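Kestine 20 stage keyboard: hire terms and key action

kestine_support
Members are advised that the Kestine 20 is available for hire from October. It offers 151 voices and a weighted action.

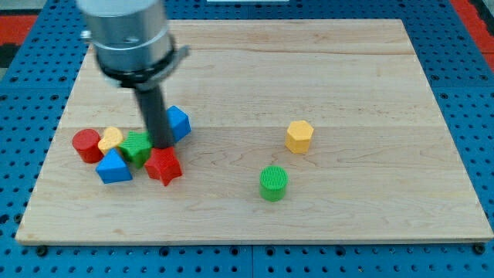 Shape blocks and wooden board on the work table.

meker_hall
Our hall has used the Meker for over 4000 hours. Its action is quieter, and we would not recommend a change.

cevden_music
We must disagree. The Kestine repeats notes more evenly, and its pedal is firmer.

meker_hall
The point on the pedal is accepted. Is the stand included in the hire?

kestine_support
The stand is charged separately.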